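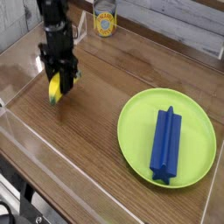 Slot Fourteen

The server was called Grelthorpe, and it had 27 regulars left. Shu-fen Yang ran it from a closet in her apartment. Every night at nine she checked the ban list, cleared the log and joined the match like anyone else.

On Tuesday a player named Moges took slot 14. He was not on the list. He had no history at all. He played the Esham bridge map for an hour, hit almost nothing, and was kicked by the anti-cheat two minutes before the round ended.

She opened the log. It said the client file was out of date. She sent him the usual message: delete the folder, install again, don't copy the old profile over. 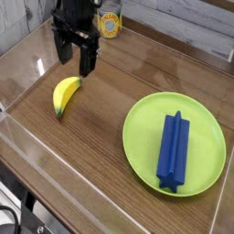

Yellow banana on the table.

He wrote back the next day. "I can't delete the profile. It was my brother's."

Shu-fen read that twice. Then she called Adanech Fikre, who had written most of the Zudach patch and still knew how it worked.

"What's in the profile?" Adanech asked.

"Key bindings. A clan tag. More than 100 hours on one map."

"Have him send it to me. I'll convert it by hand."

It took her until Friday. The file came back at 40 kilobytes with a new header, and Shu-fen forwarded it without adding anything.

At nine the server filled slowly. Slot 14 stayed open through the first round. In the second, Moges joined, wearing his brother's tag, and walked out onto the bridge. Someone on the other team shot him right away.

"Nice one," he typed, and waited to respawn.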